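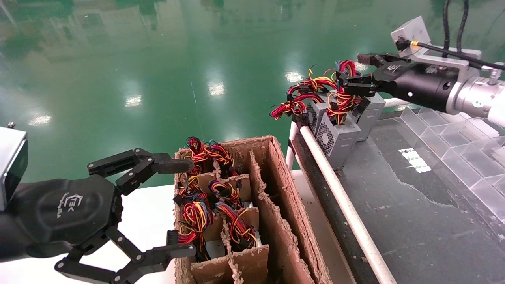
We bought the Heris for a march to the town hall and people at the very back said they could follow every speech, which had never happened with our old one. It did get heavy by the end, and I would tell anyone to buy the second strap.

The comment came in with a July order, and it covers the two things we are asked most often: how far the Heris carries, and how long one person can carry it.

Marches, Meetings & Street Stalls > Speakers and Loudhailers

2023-08-04, by the Plonier shop desk

Heris shoulder loudhailer, item 3417

The Heris is a loudhailer with a separate hand microphone, worn on a shoulder strap. It is made for people speaking outdoors to a crowd: student groups, tenants' groups, strike pickets, vigils, school gate campaigns. It has a power of 20 watts and costs £155 with the strap, the microphone, the charger and a rain cover.

The horn sits at the hip or is handed to someone standing next to the speaker. Many groups prefer the second way. A person reading from notes needs one hand for the paper and one for the microphone, and a young or nervous speaker often does better without a large horn in front of their face. The crowd can see who is talking, and so can anyone taking pictures for the local paper.

What it is good for

A crowd standing in a square, on a set of steps or in a car park will hear ordinary speech clearly if the horn is held above head height. On a moving march, the Heris covers the front part of the column. It won't reach the back of a long one, and we suggest two units with two callers if your march stretches past a street corner. Buildings block the sound and a chant started at the front will arrive late at the rear in any case.

Wind matters more than most people expect. With the wind behind the speaker the sound goes a long way. With the wind in the speaker's face it drops off quickly, so it is worth walking round the meeting point beforehand and choosing where the speakers will stand. If there is a wall, put it behind them.

Indoors, the Heris is too harsh for most rooms. It can be used in a sports hall at a low setting. For a public meeting with chairs, look at the Šimek table speaker instead, which has a softer sound and takes two microphones, so that questions from the floor can be heard as well as the answers.

What it is not good for

It isn't a music system. A phone can be plugged in at the side and the sound will come out, but it will be thin. Drums and singing do far better without it. We have had a few returned by people who wanted to play songs between speeches, and we would sooner say so here than post them back and forth.

It isn't loud enough to speak over traffic on a main road. Nothing you can carry comfortably is.

Controls

There is one dial for volume, which also turns the unit on. A switch on the microphone has to be held down while speaking. Let go of it and the sound stops. Some users find this tiring during a long speech, and there is a slide lock on the side of the switch that keeps it on. Please show every speaker where the lock is before they begin. A locked microphone passed from hand to hand picks up everything said in between.

A second switch on the body of the unit turns on the siren. Leave it alone at public events. It sounds like an alarm, it frightens children and dogs, and in a packed crowd it can cause people to push. The siren can be turned off for good with the small screw under the battery door, and if you ask when ordering we will do it before the unit leaves us. There is no charge.

The whistle noise some people get is feedback, caused by the microphone being too close to the horn or straight in front of it. Stand behind the horn, or turn the volume down a little, and it stops.

Power

The Heris has a built-in rechargeable battery. A full charge lasts through an afternoon rally with several speakers. Charge it the night before, every time, even if it was hardly used the last time it went out. The light by the socket is red while charging and green when full.

It will also run on ordinary batteries, which go in under the door at the back. Many groups keep a set in the bag. Take them out if the unit is going into a cupboard until the next campaign, as old batteries leak and this isn't covered by the guarantee.

Carrying it

The strap supplied is a single shoulder strap with a sliding pad. It is fine for a speech and fine for a short march. For longer routes we sell a double strap, item 3647, which goes over both shoulders and spreads the weight across the back. It fits the Heris only. Older units from other makers have the rings in a different place.

Change the carrier now and then whether or not they say they are tired. The horn should point forwards and slightly up, never at the head of the person in front. If you have stewards, put one beside the carrier to keep a gap.

Lending and sharing

A good number of these go to groups who share one between them. A student union may own it and lend it to the societies, or three or four local campaigns may chip in and keep it at a community centre. It works well if there is a sheet of paper in the bag saying who has it next. Write the name of the group on the horn in paint pen, on the inside of the rim where it doesn't show from the front. Stickers come off in the rain.

If under-18s are running the event, the Heris is simple enough for them to use without an adult working it. Give them time to try it in an open space first. People who have never heard their own voice through a horn tend to stop after the first word, and then speak too fast. Half an hour in a playing field sorts most of that out. Short sentences work best, with a pause after each one so the sound can clear. Hold the microphone close to the mouth and a little to one side, and don't shout. Shouting makes the words harder to make out.

For call-and-response, the caller needs to hear the crowd, so turn the horn away between lines.

Before you use it in public

Rules on loudspeakers in the street differ from place to place, and so do the rules on how much notice must be given for a march. Ask your council and read what it sends you. Schools, colleges and shopping centres have their own rules on their own land. We can't advise on any of this by phone, although we are asked most weeks.

Think about the ears of those nearest the horn. Anyone carrying it for a whole event should wear ear plugs. Babies in pushchairs should be well back. If someone in the group is deaf or hard of hearing, a loudhailer may be of no help to them at all, and a printed copy of the speeches or an interpreter standing beside the speaker will do much more.

In the box

Heris unit with horn
Hand microphone on coiled lead
Single shoulder strap with pad
Mains charger
Rain cover
Printed instructions

Ordinary batteries aren't included. The double strap is sold separately.

Spares

We keep microphones, leads, straps and chargers in stock. The part most often replaced is the microphone lead, which gets pulled when the unit is passed between speakers. It plugs in and can be changed without tools. The horn can be replaced too, though a small dent makes no difference to the sound and we wouldn't bother.

Repairs are done at our Dirkport workshop. Send the unit with the microphone and the charger, as the fault is often in one of those. Put a note in with it saying what went wrong and when you next need it. If you have an event coming up, say so and we will try to fit it in, but August and September are busy with groups getting ready for the new term.

Cleaning

Wipe the microphone between speakers if several people are using it. A foam cover can be fitted and washed by hand. Don't spray anything straight into the microphone. Mud comes off the horn with a damp cloth. If the unit has been out in heavy rain, even with the cover on, open the battery door and leave it standing in a warm room overnight before charging.

Ordering

You can order through the shop, by post or by phone. Student unions, trade union branches and registered charities can pay by invoice. Please give the full name of the body that will be paying, as we can't change it once the invoice has gone out. We don't hire the Heris out. Unused units can be returned for a full refund if all the parts are there. Used units can be returned if they are faulty.

We are sometimes asked whether we will print a slogan on the horn. We won't, but a flat banner collar is sold on the banners page and clips round the rim. It can be painted at home with ordinary fabric paint. Let it dry flat before it goes on, and take it off for windy days.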